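Open day at the Sunico mill in Rendton

I'd been meaning to get out to Sunico for ages, and on Tuesday I finally did it! They glue up boards for tabletops and kitchen counters, and twice a year they let the rest of us wander through.

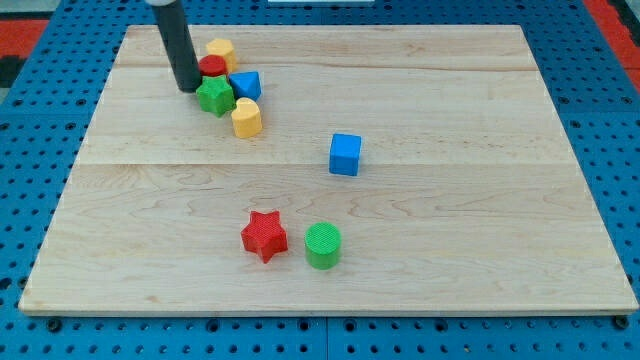 Wear real shoes, a woman from Ciridari told me in the parking lot, and get on the early tour before the saws stop for lunch. She was right on both counts (my poor sandals). The tour took 2 hours and cost 18 dollars, coffee included. I loved the glue room best - it smells like kindergarten - and I could have watched the clamps go round all morning. The guide said they'd shipped 1,618 boards in May. Lunch was tamales from the Mercado truck by the gate, and I went back for seconds.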